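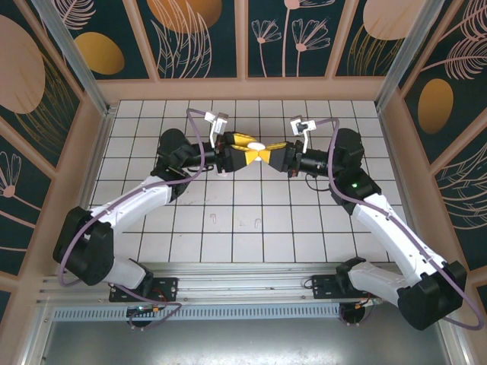

Ticket: Kitchen tasks, two-arm cell, handover step failing
Product: Aritlow household task set
Opened by: Atieno Kirui
Assigned to: Akinyi Shirima
Status: Open, waiting on customer decision

We are trying to find out whether the Aritlow cell can do small tidying jobs without a person stepping in, and the step that holds us back is passing an object from one arm to the other. Picking up is fine. Putting down is mostly fine. The trouble comes when both grippers have hold of the same small white piece, as they do over the middle of the tiles, and one of them has to let go. Either the giving arm opens too early and the piece drops, or both hold on and the arms start to push against each other until the safety stop trips.

We want to know if this is a settings problem or if the job is simply beyond the machine at the moment. Our client, Cino, runs serviced flats and wants a straight answer before they spend anything.

What we have tried so far:
Restarted both arm controllers. No change.
Swapped the finger pads for a new set. Slightly better for one afternoon, then back to the same.
Slowed the handover to half speed. Fewer drops, same number of safety stops.
Ran the same job with a heavier piece. Worse.

Run log attached. 541 handovers completed out of 700 attempted, no person helping.

Reply from Akinyi Shirima

Thanks for the log. 541 out of 700 is a bit over 77 per cent. For comparison, the figure we would want before calling a task ready for a supervised trial is 80, and for a flat with nobody watching it would have to be a great deal higher than that.

I went through the wrist camera recordings. I think the arm that is about to receive has trouble judging how far away the piece is when it is held upright and end-on.
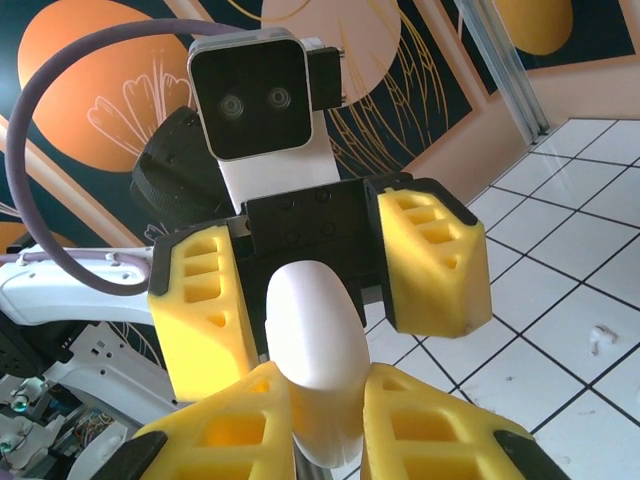 Wrist camera view: white piece upright between the near fingers, other gripper open behind it.

Seen from that side there is very little to go on. The piece is white and matte with a rounded top, and a few centimetres of error in depth is enough for the fingers to close on the cap, where there is nothing flat to grip. Please try the following, in this order:

1. Set the grip force on the giving arm to 75 and leave the receiving arm at its default. At present they are the same, and neither gives way.

2. Turn on the release delay. It is under Handover, Advanced. The giving arm will then wait for a steady reading from the other gripper before it opens.

3. Change the approach so that the giving arm presents the piece sideways. The receiving arm should stay open and well back until the giving arm has stopped moving.
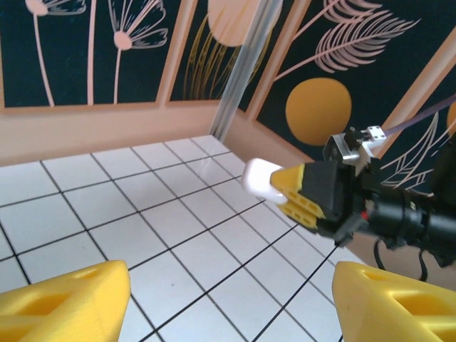
Once the first arm is still, bring the second one in along a straight line. Don't let it correct its path in the last stretch. The late corrections are where most of your safety stops come from. Run a fresh batch after each change, please, and not all three changes together, or we won't know which one helped.

Reply from Atieno Kirui

Done, one at a time as asked. Step 1 on its own stopped nearly all of the pushing. Step 2 made it slower but I could not see much difference in drops. Step 3 was the big one. We still lose a piece now and then, and once it is on the floor neither arm goes back for it unless the job is restarted by hand.

4. (Added by me.) Checked contact at the fingertips during handover from the fixed camera. The pads touch, and the piece sits between the tips. Nothing obvious wrong with alignment. 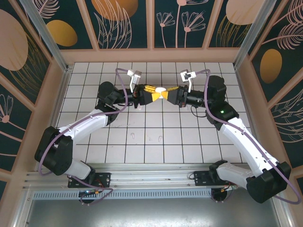
5. Repeated the whole thing with the Hrnčiar fingers we had from the Kamitz job. They are too stiff for this and we have taken them off again.

So what do I tell Cino? They asked about clearing a worktop, sorting cutlery and putting small items back in a drawer.

Reply from Akinyi Shirima

I would tell them that sorting known items in a fixed place is worth a trial, with a member of staff nearby. Clearing a worktop is not ready. The arms can pick up most of what they will meet, but recovering from a dropped item is still a person's job, and in a real kitchen that will come up every day. Leave the ticket open until they decide. If they go ahead, send me their list of items and I will set up a separate profile. The next release, due in April, should include a retry after a drop, but I can't promise how well it will work with pieces this small.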